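How I Set Up a Little Two-Chair Corner (and Keep It Looking Decent)

I get asked about small sitting areas more than anything else, more than paint even, so I'm finally writing down how I do one. I mean the little spot at the end of a hallway or in the corner of an office where two people can sit down with a coffee. You need two chairs, one small table, a couple of pillows and a place for trash, and you can put it together in an afternoon.

The one I'll be talking about is at Pellow, where I look after the front rooms a few hours a week. Before I got hold of it, the corner had a loveseat that sagged in the middle and a magazine rack with magazines from two directors ago. Periklis Tzavaras helped me carry the loveseat out and then sat on it in the parking lot for a while, eating his lunch.

Start with the floor

Vacuum before anything goes in! I skip this every time I'm in a hurry and then I have to drag it all out again. If your carpet has long plank-type tiles like ours, run the vacuum the same direction as the planks first, then across. Go along the baseboard with the skinny attachment. Press down any tile corner that's lifting, and if it won't stay down, get a bit of carpet tape under it now, while you have room to kneel.

Striped carpet also gives you free guide lines. I pick one seam that runs straight to the back wall and call that my middle, and everything gets placed off of it. No chalk, no measuring tape across the whole room.

Put the table in first

Most people start with the chairs. I start with the table because it decides how far apart the chairs end up. Ours is a small round one on a pedestal, and round is what I'd pick again for a tight corner (nobody's hip meets a square edge on the way past). Set it back against the wall, then give the top a gentle push with one finger. If it rocks, turn the base a little and try again before you start folding up cardboard. Nine times out of ten it's just sitting on a seam.

Then the chairs

Tub chairs are great for this. The arms and back are all one curve, so they don't need to be lined up perfectly to look right. Put one on each side of the table and turn both in a bit, so two people could talk without twisting their necks. Then sit in each one and reach for the table without leaning. If you have to lean, scoot the chair in.

Mine are a matching pair, and I do think matching helps when the space is this small. White was not my idea, I'll admit. Pirmin Lüthi found the pair for 65 dollars apiece and I complained for a week about coffee. I've come around. They brighten that whole end of the room, and you can see a smudge early enough to do something about it. A white cloth, cool water, one drop of dish soap, and blot. Don't scrub, you'll just push it in. 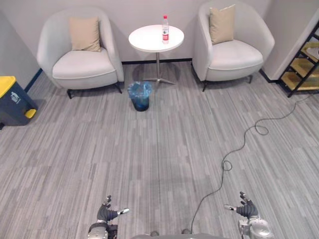
The corner with both chairs, the side table and the little wastebasket in place.

Pillows

One pillow per chair, and stop there. I tried two and people put the second one on the floor, every single time. Beige works nicely with white chairs because it's a bit warmer without shouting. Prop it upright against the back, fluff it, walk away. I don't do the karate chop thing in the top but go ahead if you like it.

Ronaldo Holanda asked in an email if the covers should come off for washing. If there's a zipper, yes, cold wash and hang them up. No zipper, just take them outside and beat them together like you're mad at somebody.

Trash

Okay, this is the part people leave out, and then they wonder why there are cups behind the chair. Have a small wastebasket within reach of both seats. Ours goes right in front of the table, low enough that it doesn't get in the way of anybody's feet. Always line it. I fold the bag over the rim, and then I tuck two or three spare bags flat in the bottom, underneath the liner, so whoever empties it has the next one right there. A pack of 50 small bags lasts me ages.

If you have space off to one side, add a bigger can with a lid and a foot pedal. The small basket is for tissues and gum wrappers, the big one takes anything with food on it. Choose one with a lid in a color you can spot from across the room, like yellow, and people will walk over to it. Wipe the pedal now and then, it gets grimier than the lid does.

My quick reset

I do this at the end of the day and it takes me 7 minutes if I don't stop to chat:

Clear the tabletop. Water bottles, cups, somebody's pen.
Wipe the table. Glossy white shows every ring, so dry it too.
Chairs back to their spots, using the carpet seams.
Pillows up.
Empty the small basket, fold the new bag over.
Check behind the chairs. I once found Charalambos Gavalas's bus pass back there, and he'd already bought another one.

Next time I want to get into lamps, because Meinrad Hämmerli has offered me one with a very long neck and I haven't decided how I feel about it.

Posted 1/8/08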